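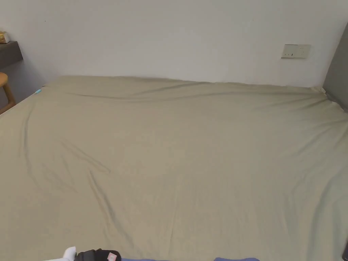 **Getting the spare room ready for November company**

Every fall I promise myself I'll start on the guest room early, and every fall I find myself the night before somebody arrives, digging through the hall closet for the other pillowcase. So this year I'm writing to you in the middle of October, while there's still time for all of us, and with a cup of tea going cold next to me as usual.

Several of you wrote in after the last issue asking what I do about bedding for people who stay longer than a weekend. My answer is duller than you might hope. I keep two full sets of sheets for the guest bed and no more. I used to own a whole tower of them, most inherited, half of them the wrong size, and I'd refold the lot each spring and feel very virtuous about it. Then I gave the extras to the animal shelter out in Vindedham, who were delighted to have them (call ahead, they don't take anything with feathers), and I haven't missed a single one.

The fitted sheet goes on a day early in my house so the room can air with the window open a crack. I leave the top sheet and blankets folded until the afternoon people come. My mother made the whole bed up a week ahead and then wouldn't let anybody sit on it, and I can still hear her calling down the hall if a spring so much as creaked!

Blankets are where guests really differ. One of my regulars sleeps under a single cotton throw all winter long, and another asks for the heating pad before her coat is off. I put out a light quilt and a heavy wool one and let people sort it out for themselves. The wool one is a Skasska I bought secondhand nine years ago, and it has outlasted two mattresses and one very determined cat. I wash it cold, by itself, and dry it over the porch rail on the first breezy day I get.

A few other things I like to have in place before the first car pulls in: a lamp that can be reached lying down, an empty drawer (truly empty, please, not the one with the gift wrap in it), a water glass, and the Wi-Fi password written out large. I also like to lie on the bed myself for ten minutes or so with the door closed. That was how I found out that the hall light shines straight under the door and onto the pillow.

If you're short on linens, the church hall swap is on again the second Saturday of November, doors open at 9. Bring up to 30 pieces, clean and folded, with the size pinned to each one. I'll be at the table by the coffee urn, and I'm hoping very much for a twin mattress pad, if anybody has one they're ready to part with.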